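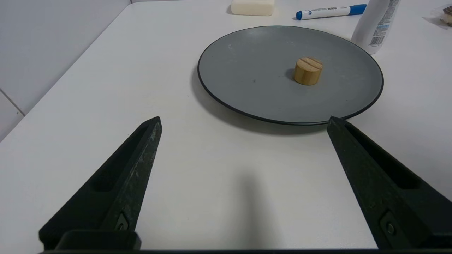 Table Work FAQ: Safe Practice for Arm Operators

Who can run an arm?
Anyone signed off by Roxana Preda or Roman Dudek. Sign-off lasts five months.

How do I check the fingers?
Look at both tips and the screws near the base before each session. Write down any wear. Do not file a tip smooth.
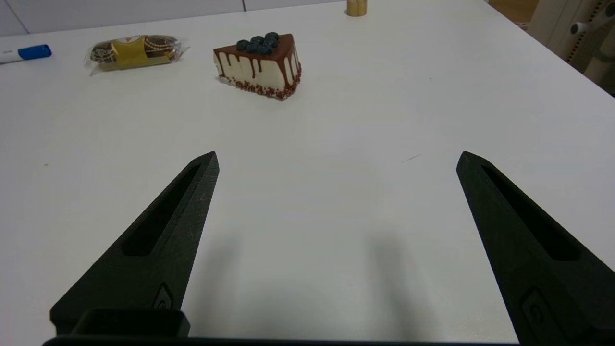 Fingers open, with the cake slice and wrapped snack cake on the table.

Can I use real food?
No unwrapped food. Use models or sealed packs.

How close can I stand?

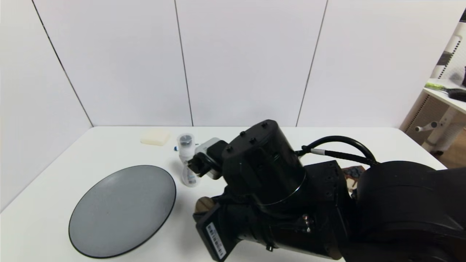
Stay outside the arm's reach whenever the motors are on. This includes the space behind the joints. Watch the cable too. Where it loops above the arm, it needs slack for the full range of motion, so move the arm slowly through that range before starting a task. Stop if the cable pulls tight.

What if an object falls or rolls away?
Press stop, wait for the motors to cut out, then reach in.

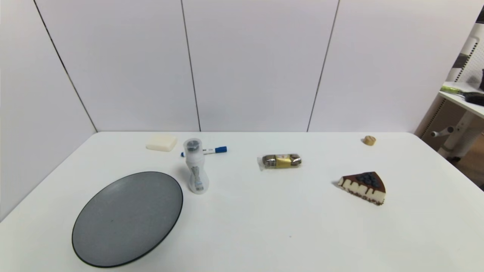 Put the object back by hand and log the stop. A restart needs a second person only if the arm touched someone.

Where do logs go?
In the Trilix folder, by 4 p.m. Friday. Questions go to Estela Lucero.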